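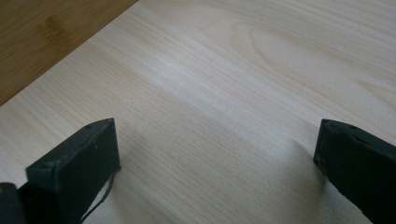
Guides > Satti Kettle > First Use

Before your first cup

I know, you want tea now – but give me a few minutes first.

1. Rinse the kettle and fill it to the max line.
2. Boil it, tip the water out, then do that once more.

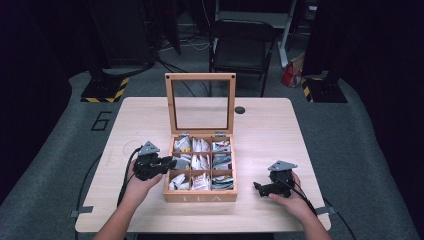
3. Pick your heat. I use 85 for green tea and a full boil for black.

Note: the keep-warm setting shuts off after 30 minutes.

Caution: don't open the lid while it's boiling. I did, and my wrist was sore for days!

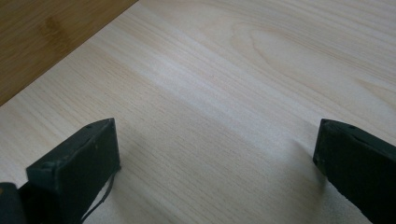
4. Descale it every month or so – more if your water's hard.

Questions? Write to Raquel Meireles, Satti Help Desk | © Satti | Back to top

Related:
Descaling your kettle
Cleaning the spout filter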